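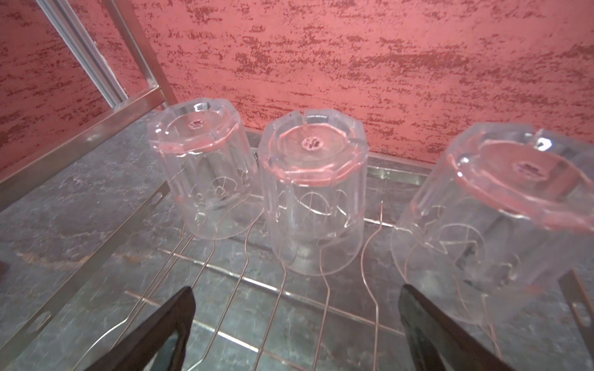 Clear plastic tumblers upside down on a wire dish rack.

Print | E-mail
14 comments | Share

The Grarkusham Radio Inquiry: Your Questions

What is the inquiry looking into?
Whether the station's governing board steered news coverage toward its friends at Kettani, the firm that won the transmitter contract. The board says it never touched the newsroom. It has said that before.

Who is running it?
An outside reviewer, hired by the board. Yes, the same board. We asked how that was supposed to work and got a 3-page letter about "established procedure."

Will the full report be published?
We've been promised a summary. The full report is said to run to 300 pages, so a lot could go missing on the way to a summary. Our records request went in back in January. Staleo, the law firm handling requests, says it needs more time.

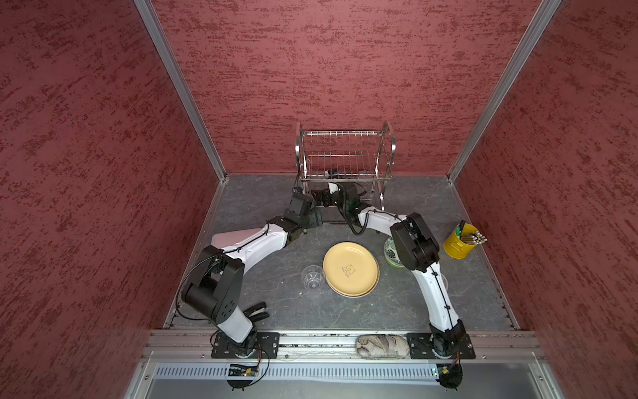
Dark red walls and a gray floor with silver corner posts.

How many complaints set this off?
The station says 20. The staff union says 21 and would like to know which one got dropped. So would we.

Can the board chair be removed?
On paper, yes, by a vote of the town council. The council also appointed the chair, so don't hold your breath.

Didn't Fornanach go through the same thing?
Close to it. Their board promised reforms, then wrote itself a new ethics code with no penalties in it. Grarkusham's board calls that code "a useful model."

Can listeners comment?
Yes, in writing, until 5 p.m. on the last day of the review. The station hasn't said when that is.

Related
Who Pays for the Grarkusham Transmitter?
Fornanach Ethics Code: What It Leaves Out
Union Wants Board Minutes Released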